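Rikisitz opens its laundry task pack to outside subscribers
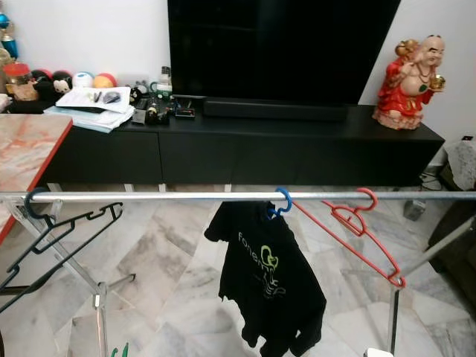
Rikisitz has put its household laundry task pack on general sale after a year of supplying it to a short list of customers. The pack covers hanging, taking down, folding and sorting clothes, and it is sold as recorded sessions with a matching test kit. Until March it was only available to buyers who also took the company's kitchen pack.

The basic subscription costs $600 a month for one team. It gives access to 1,419 sessions, all recorded in lived-in homes, with new ones added each month. A one-time purchase of the current set, without updates, is $2,000. Both come with the same license, which allows training and internal testing but does not allow resale of the recordings.

Terence Treloar, who runs the home tasks line at Rikisitz, said most early customers asked for hangers before anything else. A shirt on a hanger has to go onto a pole without slipping off one shoulder, and the hook has to end up over the pole and stay there. Arms that do well with boxes and cups often do badly with this.

"People come to us with a gripper that folds a towel every time, and then it can't get a hanger off a rail," Treloar said. "The hook swings. The shirt swings the other way. You need a lot of tries from a lot of homes before a model gets decent at it."

The pack is split into four parts. Hanging and unhanging is the largest. Folding on a flat surface comes next, then sorting by color or by owner, then moving clothes between a rack and a basket. Each session has a short written instruction and a note on whether the task was finished. Sessions where the task failed are kept in and labeled. They can be filtered out on download.

The test kit is a separate box and is included with either plan. It holds a folding metal rack, a set of plastic hangers in mixed colors, cotton T-shirts in three sizes, and a printed guide with 65 test setups. Each setup says where the rack goes, what is on it at the start and what counts as done. The idea is that two teams in different places can run the same test and compare scores. Rikisitz does not publish a ranking of its own.

We asked Badenance, which has had the pack since the closed period, how it went. The firm builds a two-armed helper for assisted living homes. Its engineers said the hanger sessions were the most useful part and that the sorting sessions were thin, with too many plain dark shirts and not enough patterned ones. They also wanted socks. Rikisitz says socks are planned but gave no month.

Two other points came up. File downloads are slow from the main server, and teams taking the full set should use the mirror at Claltov, which is open to all subscribers. The loader script also expects the older folder layout. A fix is posted on the support page and takes a few minutes to apply.

The closest product we know of is the garment set from Papadakis, which costs less and was recorded on a single bench with one backdrop. It is cleaner to work with and has better depth data. Teams whose robots will stay in a workshop may find it does the job. Those aiming at homes will probably want the Rikisitz pack, or both.

A sample of the hanging sessions can be downloaded without charge after signing up. Test kits ship within two weeks of payment, and replacement hangers and shirts can be ordered separately.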